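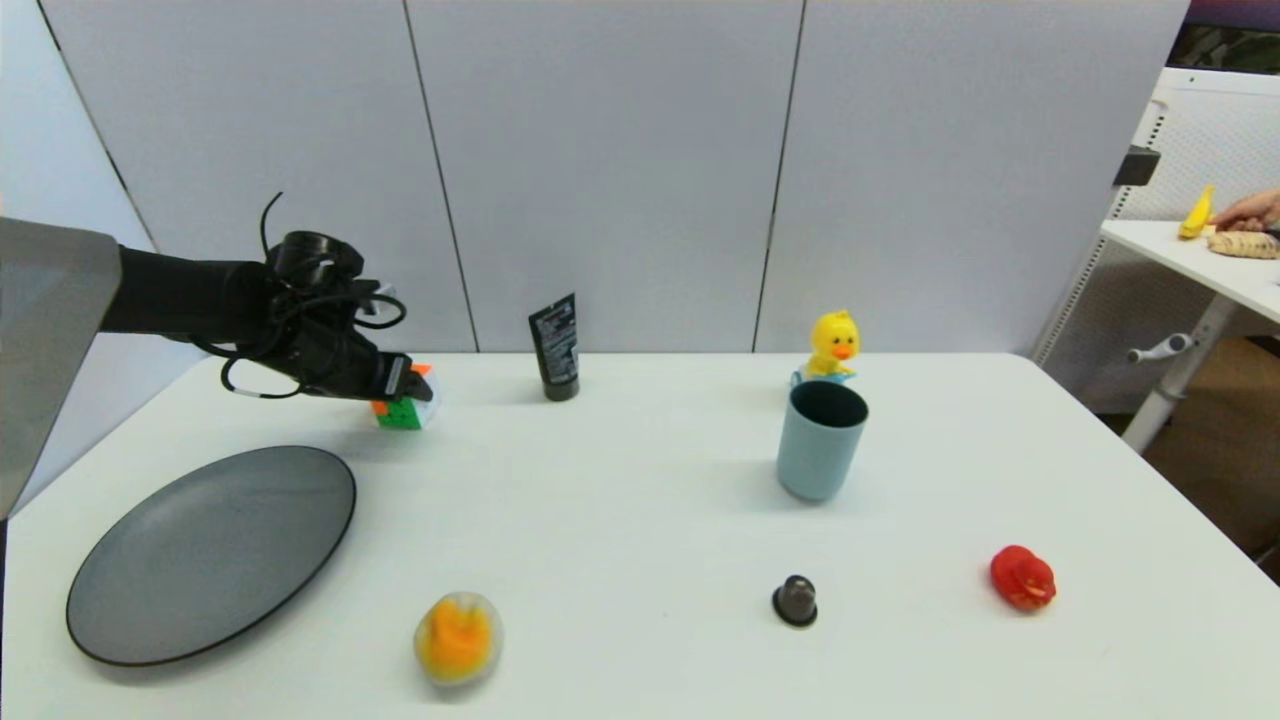
法尔扎娜·科哈尔（Farzana Khokhar）说，升级之后她最先注意到的是日志变短了。以前一次抓取失败，她要在三个窗口之间来回翻，对时间戳，猜是感知给错了位姿，还是规划器绕了远路，还是手指控制那一层自己停了下来。现在打开一条记录，三层的数据排在同一根时间轴上，哪一层先报的异常，一眼能看到。她还说，界面上的字还是太小，这一条她提过两回。

她说的软件叫Namo，由Stakness公司开发，是一套面向多指灵巧手的控制与规划工具。公司在2021年3月29日发布了新版本，主要改动集中在三处：感知模块的输出格式、抓取规划的重算方式，以及日志和回放工具。新版本对现有用户免费，安装包已放在公司的下载页面，旧版本的配置文件可以用附带的脚本转换。

Namo的用户多数是做桌面操作研究的实验室和集成商。这类工作的典型任务是在一张摆了杂物的桌子上，让机械手接近指定的物体，比如一个小魔方，从上方用指尖接触，再决定是捏、是推还是转。周围的杯子、盘子、玩具鸭子对任务没有用处，但规划器必须知道它们在哪里，手臂和挂在手上的线缆才有可能避开。

据Stakness介绍，旧版本的感知模块只给出每个物体的一个估计位姿，下游拿到什么就用什么。遇到半透明的物体，或者前后遮挡的物体，估计值会在相邻两次输出之间跳动，规划器随之反复重算，手臂停在半空。新版本改为同时输出位姿和不确定度，规划器据此判断要不要重算。不确定度高但离路径远的物体，暂时不处理；离路径近的，先把避让范围放大，等下一次观测再收回来。

公司在Floltmont的测试间做了对比。测试用同一只手、同一套桌面物体，新旧版本各运行1,000次抓取。结果显示，规划器的平均重算次数从每次抓取9次降到3次。抓取成功率的变化公司没有单独公布，只表示两个版本“处在同一水平”，这次更新的目标是减少等待和误停。

负责规划模块的阿斯拉克·尼贝里（Aslak Nyberg）在发布说明中写道，重算次数多本身不算错误，问题在于每次重算都会丢掉上一条路径的信息，手臂的动作因此一顿一顿。新版本保留上一条路径，只修改受影响的那一段。代价是内存占用有所增加，内存较小的工控机需要在配置里把路径缓存调低，具体数值见说明文档附录。

线缆的处理也有变化。多指手的走线往往露在外面，在手背上方拱起，又从下方垂下来，旧版本的碰撞模型只包括手和手臂本身，线缆要由用户自己加一圈保护体积。新版本提供了一个线缆包络工具，用户让手臂慢速走完几个标定姿态，工具根据关节角度估算线缆可能扫过的范围，再交给规划器。Stakness提醒，这个范围偏保守，在物体摆得很密的桌面上，可能会让一些原本能走的路径被判为不可行。包络可以按区域关闭。

指尖接触的控制参数也重新整理过。原来分散在四个文件里的接触力阈值、接近速度和停止条件，现在合并到一个文件，按任务命名。从上方接触小件硬物和从侧面接触软物各有一组默认值。公司建议用户先用默认值运行，再按自己的传感器修改，不要直接沿用旧文件里的数字，因为单位已经统一为牛顿和毫米每秒。

日志工具是用户反馈最集中的部分。除了同轴显示，新版本还能从任意时刻回放，把当时的感知结果重新送进规划器，查看换一组参数会得到什么路径，全程不需要连接硬件。回放文件的体积比原来大，连续记录一小时大约8 GB。自动清理功能默认关闭。

集成商Ljungberg已经在自己的两个工位上换用新版本。该公司表示，转换脚本处理了大部分配置，自定义的物体模型需要手工检查坐标原点，有几个模型转换后原点落在了底面，抓取高度因此偏低。Stakness确认了这个问题，称修正会随下一个小版本发布，时间定在5月。在此之前，用户可以在模型文件中手动填写原点偏移，方法已补充到常见问题页。

科哈尔还问到双臂的支持情况。Stakness的答复是，目前两条手臂可以分别运行各自的实例，但彼此只把对方当作静止障碍物，不适合在同一张桌面上同时动作。共享规划的功能正在开发，没有给出日期。有人在相邻工位伸手取放物品的情况，软件同样只作为一般障碍物对待，不能替代现场的安全措施，这一点在说明文档的首页写明。

新版本的最低系统要求没有变化。旧版本的维护将持续到下一个大版本发布，期间只修复严重错误，不再增加功能。已经购买技术支持的用户可以预约远程协助升级，预约入口在账户页面。升级前应备份标定文件，转换脚本会覆盖同名文件，且不给出提示。

分享 9　评论 3
最后更新：发布当日
联系编辑部 | 版权所有，未经许可不得转载 | 返回顶部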